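The Big Table, Again

Last October I wrote that I was going to get the brown table under control by Christmas. I didn't say which Christmas, so I consider the matter open.

Blocks, boards and one marker, then, as they stood.

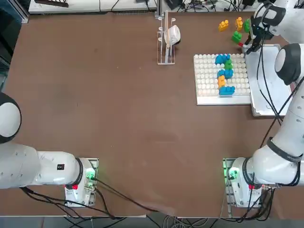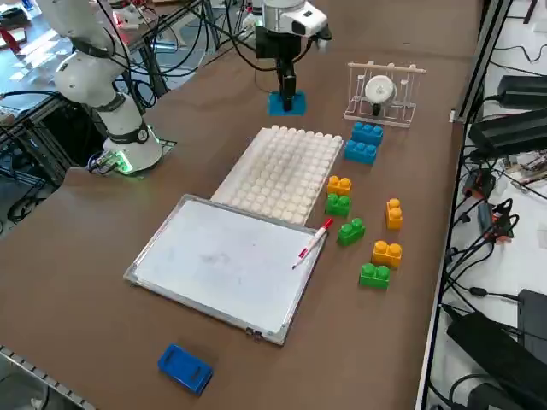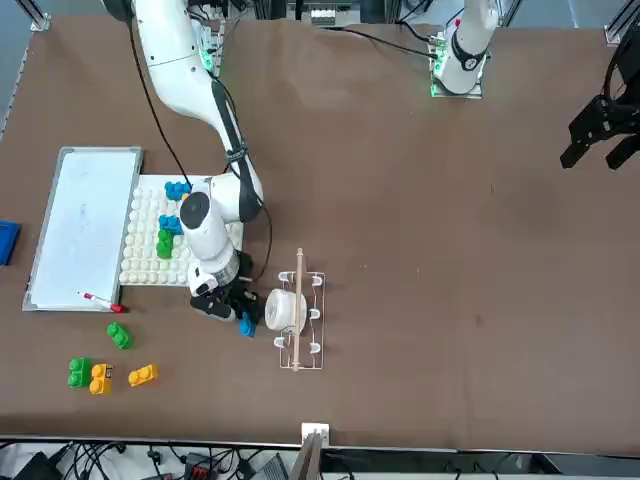 Photos: Farhad Nouri

I'll start with the blocks, seeing they're the reason I came in. Blue, green and orange, studs on top, the chunky sort you can find with your bare foot in the dark. My first theory was that if they had a baseplate they'd stay on the baseplate. So they got the white one with the rows of knobs, and for a while there I had a rather handsome zigzag on it, five blocks, blue at the top and blue at the bottom with a green, a blue and an orange between. Farhad Ahmadpour says it's a two. I'd been thinking of it as a swan. We've agreed to call it a two because he was prepared to keep talking about it and I wanted lunch.

The trouble with a baseplate is that it makes a lovely flat spot to put something else near. The whiteboard, for instance. In one photo it has crept over the front edge of the plate, and in another it's lying neatly alongside as if it had never done such a thing in its life. I use it for lists. I rub the lists out with my sleeve, which accounts for the smudges, and then I can't remember what was on them, which accounts for most of the rest of this blog.

The marker is the red-capped one. I bought a box of 18 from Tokarz a while back and I'd be hard pressed to show you a second. It lives on the whiteboard because every other home I gave it (mug, drawer, behind my ear) ended in a search party.

Then there's the white rack with the bar across the top. It's meant for test tubes. It has a round white thing sitting up in the middle slot and I'm leaving it there, as it's the only object on the table that seems pleased with where it's been put.

I did look at proper storage. Livido make a set of 3 stacking trays in a colour they call oat, and Seltberg have a cabinet 400 mm deep that would do beautifully if I owned a different wall. I measured, I hummed, I went home. What I settled on is a rule: blocks to one end, flat things to the other, and the middle kept clear for whatever I'm supposed to be doing.

It's a good rule. I give it until the weekend. The loose blocks have already started drifting, and I've found a green one in my coat pocket.

Last updated: 14 May 2023

Recent posts
The Bindari kettle: a grudging review
Nearly 1000 rubber bands and nothing to hold together
Drawers I have given up on
A short history of my good scissors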